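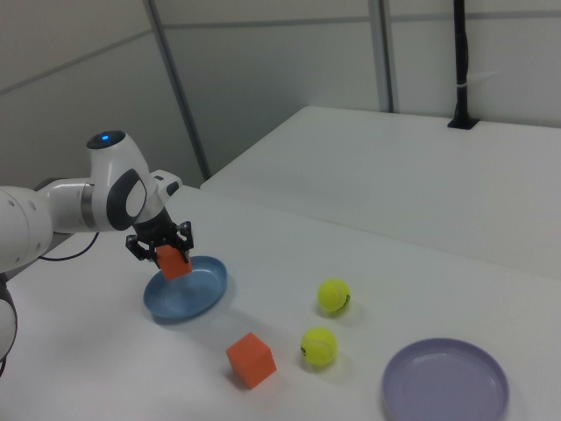 Chelsea Wragg
First long stay in a shared travelers' house, what do I bring and how do I not annoy everyone?

I'm moving into Vondwood, the big shared house up the hill in Pillitgate, for the whole winter and I'm so excited I've already packed twice! I've done plenty of hostels, but never more than a few nights at a time, and never one where people cook together and stay for months. My room has a bed and a hook on the door, so the one thing I'd really love to add is a work surface. A plain white tabletop like the one in the photo would do me fine, as long as I can get a laptop and a mug on it. Has anybody bought a table in Pillitgate, or should I bring a folding one on the bus? Also, what do people expect from the new person when it comes to food? The house asks for 300 a month for the room and 200 for the kitchen kitty, and I can't tell if that covers everything or only rice and onions. Any tips at all welcome, I arrive in December!

Skorneo
Oh you're going to love it! I went for two weeks and stayed until my visa made me leave. Don't carry a table on that bus, please. The luggage goes on the roof and the last hour is all potholes. There's a secondhand yard behind the fish market (blue gate, ring the bell, wait, ring it again) and they had a whole stack of tables when I was there. I got mine for less than the taxi that brought it home. Measure your doorway first, some of the upstairs ones are really narrow.

The kitty covers dinner basics: rice, beans, eggs, oil, vegetables, gas for the stove. Coffee was always separate in my time and people can get very attached to theirs, so buy your own and write your name on it. Same with cheese. Everyone cooks one night a week, and you get to pick your night if you turn up early enough. Thursday is a good one, the market is on that morning and the tomatoes are fantastic. You don't have to be a great cook either. I made the same lentil thing every single week and people still came back for more.

Bring a headlamp, your own towel, a sharp knife if you have room in your checked bag, and earplugs. The roosters start well before 5.

Ko
bring spices!! you can't get decent cumin in town

Mattress on the street side is better than the one at the back btw, ask for it

Chelsea Wragg
This is wonderful, thank you both! Table from the yard it is, and I've put cumin on the list (the big bag). Skorneo, did you pay a deposit on the room? The house mentioned roughly 800 up front and I wasn't sure if that was normal.

Skorneo
Mine was lower, but I was only booked for two weeks to start with. Ask if that includes your first month, and get it written down with the date on it. I had my deposit back the morning I left, minus one broken bowl. Say hi to the dog for me!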